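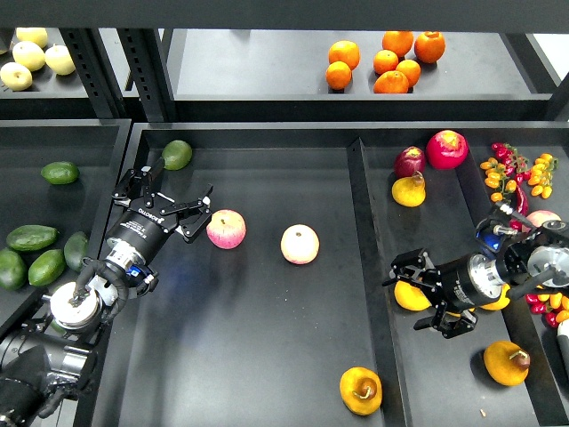 Two-arm fruit sorting on the black shelving, Mistdale club.

Posted 9th May by Delali Acheampong

Print | E-mail

The Grondine Sort is a student robotics contest held at Mistdale. Began as a class project, now a club event. Teams pick fruit from bins and trays, 20 minutes a run, max score 200. Bruised fruit loses points. Heats in March, teh final later.
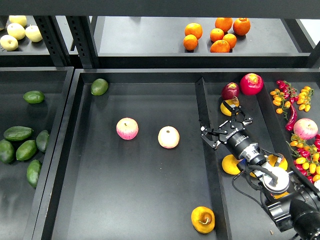

Marjorie Bunting has argued that pears should score double, apples being too easy for most teams. Rule not changed yet.

Contact Mistdale Robotics Club, room 1222 | Copyright Grondine Sort | Back to top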